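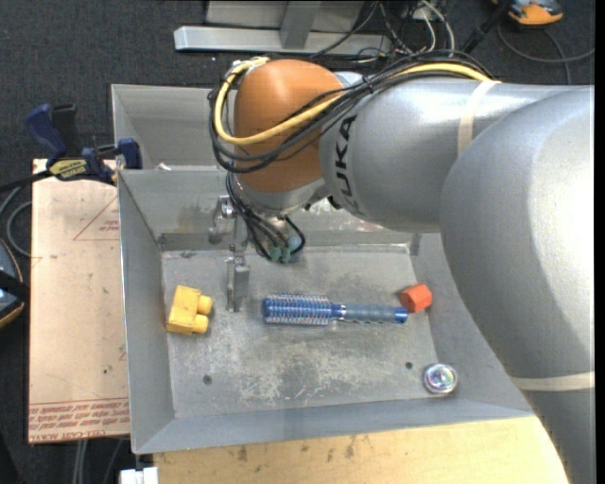 Badwood – Griffe in die Kiste
Liesmich zum Datensatz, zweite Fassung

Schön, dass Sie hergefunden haben. Badwood ist eine Sammlung von Greifversuchen an Alltagsdingen, und sie ist aus einer Frage entstanden, die uns im Bekanntenkreis immer wieder gestellt wird, meistens beim Abwasch: Wann räumt so eine Maschine denn endlich einmal auf? Wir haben darauf lange mit einem Achselzucken geantwortet und dann angefangen mitzuschreiben. Was dabei herausgekommen ist, dürfen Sie gerne verwenden, auseinandernehmen und verbessern.

Was enthalten ist

Der Datensatz umfasst 139 Sitzungen mit einem Industriearm, der über einer Metallkiste arbeitet und einzelne Gegenstände fassen, anheben und wieder ablegen soll. Insgesamt kommen 33 verschiedene Gegenstände vor, darunter Spielzeugklötze, Bürsten und allerlei Kleinkram, wie er sich in jedem Haushalt in einer Schublade findet. In jeder Sitzung liegen nur wenige davon gleichzeitig in der Kiste. Das klingt bescheiden, und das ist es auch, aber glauben Sie uns: Eine runde Haarbürste hat es in sich! Die Borsten geben nach, der Griff rollt weg, und wenn der Finger nur ein wenig schräg ansetzt, dreht sich das ganze Ding einmal um sich selbst und liegt danach an der Wand.

Zu jeder Sitzung gehören:

Bilder einer fest montierten Kamera mit Blick auf Arm und Kiste
Gelenkstellungen des Arms, mit Zeitstempel
Befehle an den Greifer, geöffnet oder geschlossen
eine kurze Notiz in Alltagssprache, was gefasst werden sollte und wie es ausging

Die Notizen sind auf Deutsch und von unterschiedlicher Ausführlichkeit. Manche bestehen aus einem einzigen Wort, andere erzählen eine halbe Geschichte – wir haben sie absichtlich nicht geglättet.

Ordner und Dateien

Unter sitzungen liegt für jede Sitzung ein eigener Ordner mit laufender Nummer. Unter gegenstaende finden Sie eine Liste aller Gegenstände mit Maßen und Gewicht. Das kleine Programm Larnurel liest beides ein und spielt Bilder und Gelenkstellungen nebeneinander ab. Bitte entpacken Sie das Archiv vollständig, bevor Sie Larnurel starten, sonst findet es die Gegenstandsliste nicht und beendet sich wortlos. Ja, eine Fehlermeldung wäre netter, die steht auf unserer Liste.

Kann die Maschine nun aufräumen?

Einen Klotz, der frei liegt und gerade Seiten hat, bekommt sie ordentlich zu fassen, da gibt es wenig zu meckern. Schwieriger wird es am Rand. Die schrägen Wände der Kiste nehmen dem Greifer den Platz, und was direkt davor liegt, wird gern erst einmal ein Stück geschoben. Flache und glänzende Dinge machen zusätzlich Mühe, weil die Spiegelungen die Erkennung durcheinanderbringen. Ein Kind von vier Jahren würde über all das vermutlich lachen und die Kiste kurzerhand auskippen.

Für die Werkstatt, wo immer dasselbe Teil an ungefähr derselben Stelle ankommt, sehen wir die Sache deutlich zuversichtlicher. Für das Kinderzimmer am Sonntagabend raten wir weiterhin zu Geduld und einem großen Korb.

Bekannte Mängel

In 2 Sitzungen fehlen die Greiferbefehle ganz, die Ordner enthalten einen entsprechenden Hinweis. Bei 20 Sitzungen weichen die Zeitstempel von Bild und Arm leicht voneinander ab; Larnurel gleicht das beim Abspielen aus, in den Rohdaten haben wir nichts verändert. Die Beleuchtung schwankt, denn gearbeitet wurde zu verschiedenen Tageszeiten. Außerdem sind alle Versuche am selben Aufbau entstanden. Wer damit ein Modell trainiert und es anschließend auf einen fremden Küchentisch loslässt, sollte seine guten Gläser vorher wegstellen.

Nutzung

Die Daten sind für Forschung und Unterricht frei, auch in Auszügen. Nennen Sie bitte den Namen Badwood und die Fassung, mit der Sie gearbeitet haben. Über Rückmeldungen freuen wir uns sehr – gerade auch über Versuche, die schiefgegangen sind. Korrekturen an den Notizen nehmen wir gesammelt entgegen und spielen sie mit der nächsten Fassung ein.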